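Home | Galleries | Kitchen and office | Older posts

Drinks rack, sorting the cans
November, by Sorcha Skinner

In our office at Votov we keep cold drinks for everybody, and for a long time they were standing in the fridge without any order. Now we have a small rack with lanes, and each kind gets its own lane. The blue bin is for carrying.
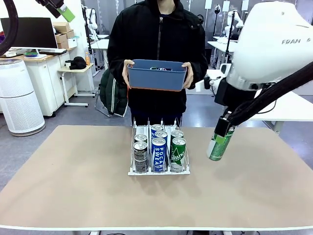

Pocari Sweat has the middle lane, Chilsung Cider is on its right.

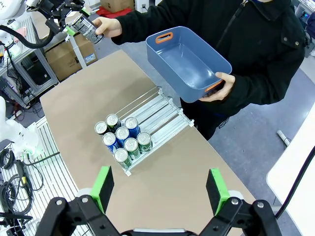
Cans in the rack, and the bin held over the table.

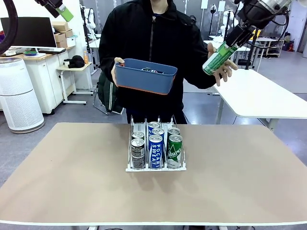 Silver and black cans in the left lane, blue in the middle, green on the right.

Lachlan Swanson wrote to me that one lane for each kind is a good idea only if people drink all kinds at the same speed. At Ogilvie they tried it, and the cider lane was always finished by 9 in the morning while the other lanes stayed full. He would give two lanes to the favourite one and mix the rest.

I think he is right about the cider. We will keep the present order until the end of the month, and then I will ask my colleagues what they prefer. If you have the same kind of rack, please write to me how you fill it.

Contact | Copyright Votov office pages | Back to top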